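The small table, and what lives on it

Photo gallery – 2 pictures

I promised a few of you a look at the back room once the big clear-out was over, so come on in! It isn't finished (is a room ever?), but the little table has its things on it now and I'm weirdly fond of it, so that's what you're getting this time. The rest will follow once I've dealt with the boxes.

We moved over from the Kenton place in May with far too much stuff. I had a whole plan to use the long Tullano bench for everything, and then I measured and it was never going to fit past the door. So we went with separate tables instead. I think the pair cost us 200 secondhand, plus an afternoon of carrying, and I'd do it again. I love a wood grain you can see from across the room, and I love that the corners are rounded, given how often I walk into them.

The orange cloth was the first thing I put out. It came in a pack of 4 from Grivo, and I use them for absolutely everything – wiping down, drying, something soft to set things on. I've tried folding them into those neat hotel squares and I give up about halfway every single time. 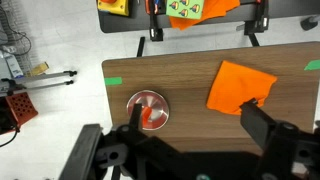 Orange wasn't a color I ever thought I liked, by the way. I went through a long gray and white phase at Kenton, and then one day I got tired of losing things on the counter. Bright stuff gets found. It also gets put back, at least in my experience, so now whenever there's a choice of colors I take the loudest one on the shelf. My Dal Bello catalog is full of folded-down corners and I'd say half of them are orange!

The shiny metal piece was a thrift find. I like to have one low, round thing on any table so the small bits have a home and don't wander off. It used to hold keys and rubber bands in the old hallway. Before that, who knows. I gave it a good scrub with baking soda when I got it and it came up beautifully.

Green tape is another habit of mine. I mark a spot with it when I want to remember where something goes, and then I never peel it off. There's a roll in every drawer. 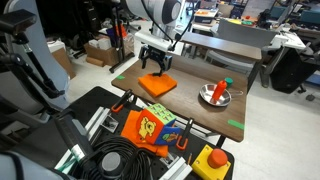 Orange cloth on the left, squeeze bottle standing up on its steel plate, little teal-green cup behind.

I keep going back and forth on the cup. Part of me wants to swap it for something bigger, and part of me thinks the teal is the best color on the whole table. It stays for now.

Still on the list: the desk at the back (I know, I know), a proper shelf, and going through the cardboard. I'm hoping to get the desk done first, with a lot of coffee. More pictures when there's something to show.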